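Window rounds, six months in

18 January 2024

Posted in: Work

A few readers asked for a follow-up to the July post, the one about the pilot at Rallness. I was waiting for the numbers to settle. They have mostly settled.

Background for anyone new. Rallness rents furnished rooms by the week and by the month, 512 of them, in one building. I run building systems there, so heating, ventilation, locks, and whatever else has a controller in it. The windows have no controllers in them. They are manual, they are old enough that the replacement quote was a short conversation, and the air quality in a room depends on a person walking in and opening one.

When a room turns over, the procedure is: curtain back, window open, wait 20 minutes, window closed, latch checked, curtain set. Housekeeping did all of it until last summer. The opening and closing take very little time. The problem was always the wait. An attendant opens the window, cleans, and if the cleaning goes fast she either stands there or leaves and has to come back. With a full board she leaves. Then the window is open in an unoccupied room in cold weather, the radiator valve goes to maximum, and I get an alarm.

I had a folder of those alarms. It was the whole business case, really. Zedivthorpe did the integration and we started with two robots on the upper floors, wheeled base, arms, gripper, cameras on the head and the wrist. Fistura is our room-status software, and it hands out the jobs. A room goes to "vacant, stripped," the robot gets a ticket, the door unlocks for it, and it does the curtain and the window. When the timer runs out it goes back and does the same steps in the other order.

The curtain is the harder half. I would not have guessed this. A window handle is in the same place every time to within a few millimeters, and it resists in a way the arm can measure. A curtain hangs differently in every room. Guests tuck it behind the radiator, tie it in a knot, or leave the hem lying on the sill, and if the hem is on the sill it ends up in the window. The first version of the task treated the curtain as a thing you push to one side. The current version does a separate pass along the hem before the handle is touched, and the failure rate on that step dropped by more than half.

Light is the other problem. Coming from a dark room to a bright window, the head camera exposes for one or the other. In the late afternoon the view over the neighboring roof washes out and everything indoors goes to black, so the edge of the sill has to come from the wrist camera, which is closer and has less of the room in it.
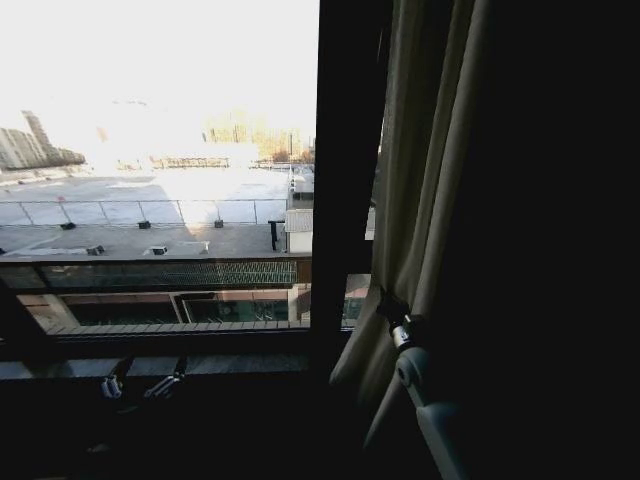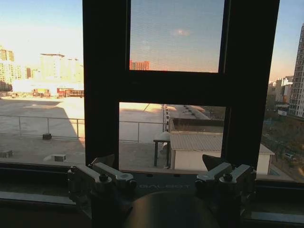

We logged 4000 window cycles between the July start and the end of the year. A cycle is one open and one close. I keep three failure categories: could not start (door blocked, guest still in the room), could not finish (curtain, handle, something on the sill), and finished wrong. The third is the only one that worries me. Finished wrong means the ticket says closed and the latch is not engaged. We had several of those in the first month, all on one handle type with a soft detent. Zedivthorpe changed the check from handle angle to a short pull on the closed sash, and the category has been empty since the fall.

Valve alarms from open windows on the robot floors are down to a few a month. The lower floors, which are still done by hand, look the same as they did the year before. That is as close to a control group as I will get.

Now the part I was asked about in the comments, which is what the attendants think.

The short version is that the job changed shape, and some of them like the new shape less. Waraporn Mahawong supervises the upper floors. Her first objection was about sequence. An attendant used to walk into a room, open the window, and look around while doing it. The window was at the far end, so the walk to it was also the inspection: carpet, bed frame, smell, anything left under the desk. With the window already open when she arrives, the walk is gone and so is the inspection. Lost property found at turnover fell in August, and things turned up two guests later. We put the inspection on the checklist as its own line. It works, but it added a line to a checklist that was already long, and I don't think the people who sold us on time savings had that line in their spreadsheet.

Her second objection was about cold. A room that has been airing before you start work in it is a cold room to work in. The old order let people do the bathroom first and the bedroom after the window was shut. Fistura now holds the housekeeping ticket until the window ticket closes, with an override if the board is full. The override gets used a lot on Fridays.

Soledad Pruitt has been on those floors longer than I have been in the building. She told me she had no complaint about the robot and several about the tablet. Every could-not-finish ticket goes to whichever attendant is nearest, and for the first two months that was usually her, given how the floor plan is laid out. So she was cleaning her rooms and also walking to other rooms to untie curtains. None of that showed up anywhere as work. It showed up as her being slow. I found this out from her and not from any report, and the reports were mine.

Exception tickets now carry time, and they rotate. They should have from day one. If you are specifying something like this, ask early who gets the exceptions and what they stop doing to handle them. The vendor documents cover the robot's side of a failed task in detail and end at "notify staff."

Hours. No positions were cut on the upper floors. I know how that sentence sounds coming from someone in my chair, so, more precisely: one person left in September for unrelated reasons and the position was filled at fewer hours. Waraporn argued for full hours and did not get them. I think she was right, given what the exceptions add up to now that they are being counted.

Open items for the next quarter:

Handle type B on the corner rooms. Still not in the task set, still done by hand.

Rain. At the moment the robots read the building weather station, which is on the other side of the roof and is optimistic about wind direction.

Curtain length. Facilities wants to order a shorter hem for the next replacement batch. Chow, the fabric supplier, has sent two samples and the shorter one clears the sill by a comfortable margin. It also lets in light at the bottom, and guests have opinions about that.

Lower floors. Budget decision is in the spring. I have asked for Soledad to be in the room for it.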